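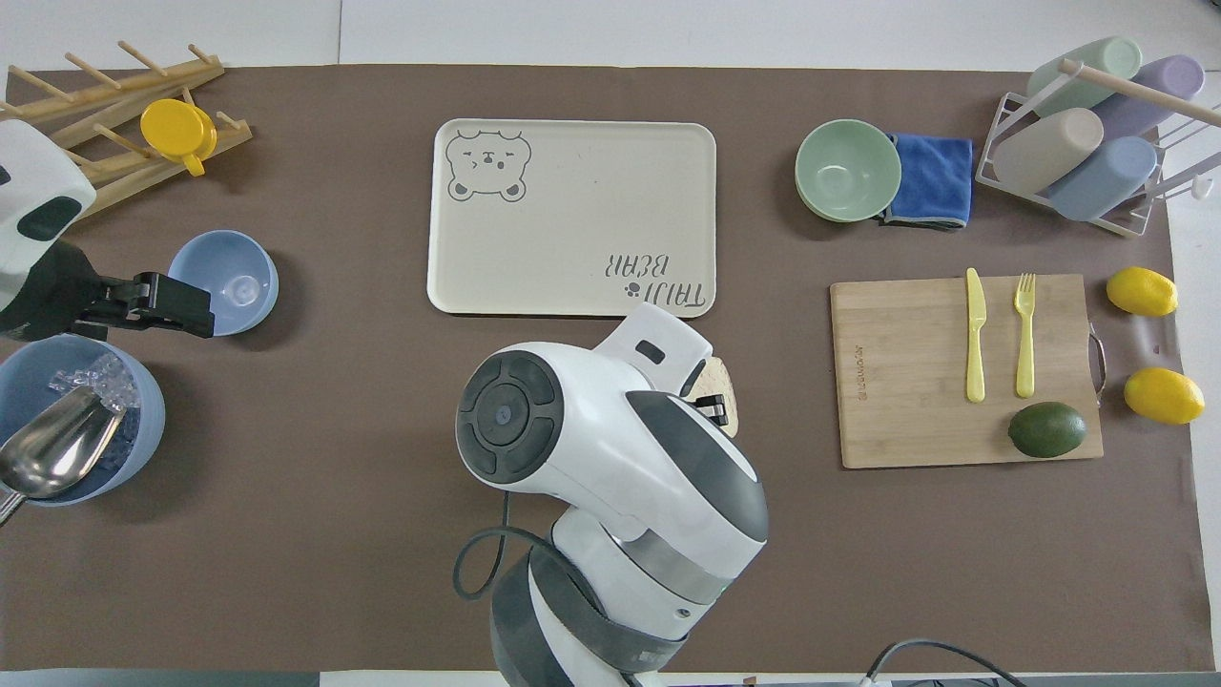 February 28, 2022
Bench 2, equipment planning for the kitchen tasks

Budget draft has to go to Karkason before the next order window, so this is mostly a list of what we need and what can wait. Prices are in dollars, before shipping.

Grippers. The fingers are the first thing to spend on. We have been running the same pair since November and the pads are going smooth. Flat items on the tray are where it shows, they slide on closing and the arm comes up with nothing. Rustbridge quotes 265 for a full pad and finger set, one arm. Prilter sells pads only, 200 for the pack, and they say the pads fit our fingers with no adapter. I want one Prilter pack on the left arm first, run it for two weeks, then decide about the Rustbridge set. If the Prilter pads peel at the corners like the last cheap ones did, we go straight to Rustbridge for both arms.

Cables. The loops at the joints are fine for now. What I don't like is the run on the floor near the front of the table. Sampaio has a covered channel that would take it, 228 for the length we need. Put it in. It is boring money but somebody is going to catch a foot on it.

Mat. Brown paper is cheap and we should keep using it. Somebody suggested a silicone mat. I priced one and dropped it. Paper can be thrown out when it gets marked up, and a new one goes down in a few minutes. Open question is whether to buy a wall holder for the roll. Not this round.

Props. Keep this line separate from the arm hardware, Karkason asked for that last time and we mixed them. I have it at 200 for the quarter. That covers:
-- spare plastic cups and cutlery, same colors as now, so we don't have to redo the task sheets
-- a second cup rack. The wooden rod is the part I expect to go first and I can't find it sold alone
-- two more microfiber cloths
-- fruit. Lemons hold up well. Avocados do not, after a day of being picked up they are only good for the bin. Ask if we can use a plastic one for practice runs and real ones only for recorded runs
-- ice. Currently bought by the bag. See below

Ice. We go through more than I planned for. A countertop ice maker would pay for itself at some point, but I have not worked out when and there is no spare outlet on that wall. Leave it off this draft. Note to whoever does the next one: check the circuit before asking for it.

Third arm. It came up again at the meeting. My view is no, not this year. Two arms over one table already get in each other's way when both work toward the left side, and the reach we are missing could be had by moving the rack and the bowls in a little. Try that before we ask for anything large. I'll mark out two new layouts on the next sheet of paper and time both.

To do
Ask Prilter about lead time, and whether they take returns on opened packs
Get the Rustbridge quote in writing, the one I have is from a phone call
Measure the floor run again before ordering from Sampaio
Split the props line out in the spreadsheet
Draft to Karkason, arm hardware on page one, props on page two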